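Food Handling and Presentation, Unit 4: Soft fruit
Handout prepared by Sarla Mathur

Soft fruit bruises under its own weight. Before plating, lay the berries out in one layer and check each for splits and mould. Leave the caps on until the last moment. Cardboard is fine as a surface for practice, but change it once it stains. Mark it into squares with tape and keep each batch to its own square.

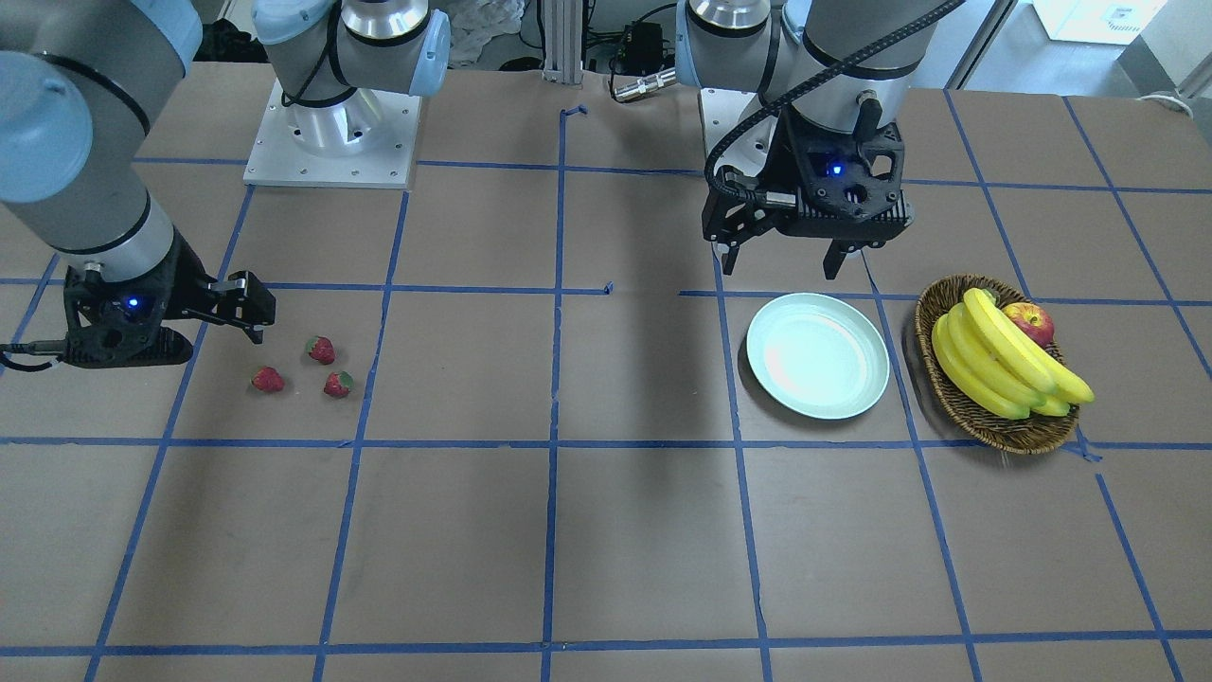 Fig. 1. Three strawberries, caps on, within one taped square.

Pick up each berry at its widest part and do not squeeze the tip. Have the plate ready before you start, so that fruit is moved only once.

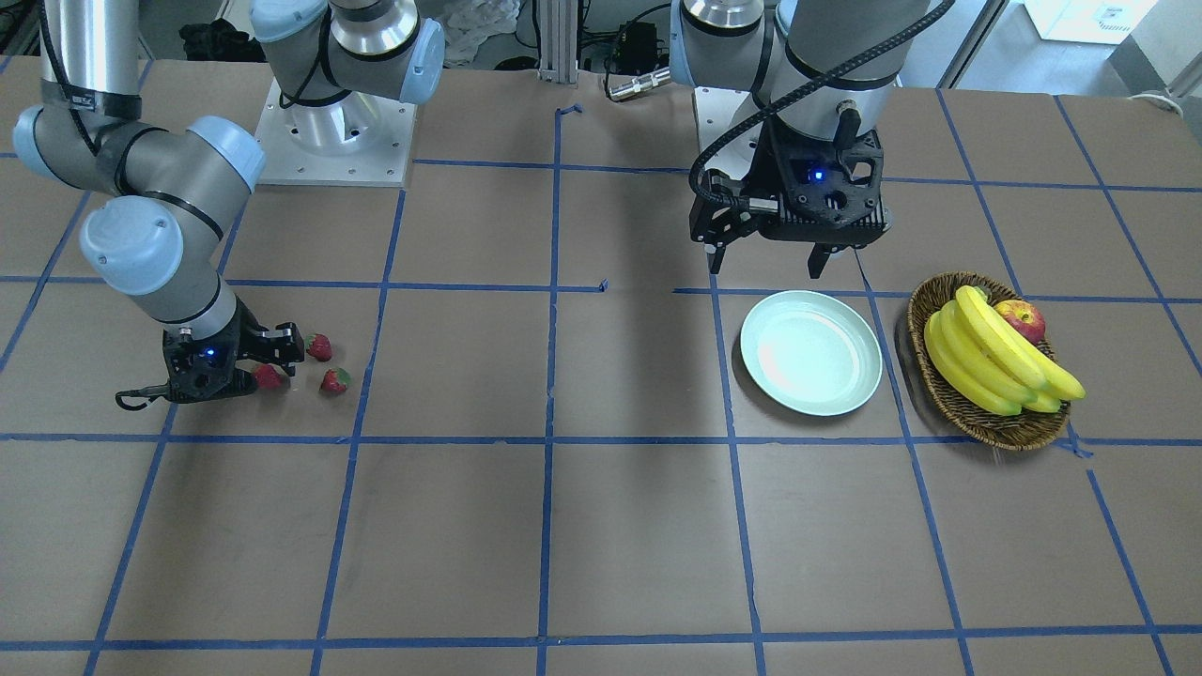
A shallow plate with a raised rim is best, as the fruit will roll. Set the largest berry first. Weigh the rest of the punnet (300 g) and enter it on the Brelar sheet.

Reading for July: Solanki, pp. 44 onwards.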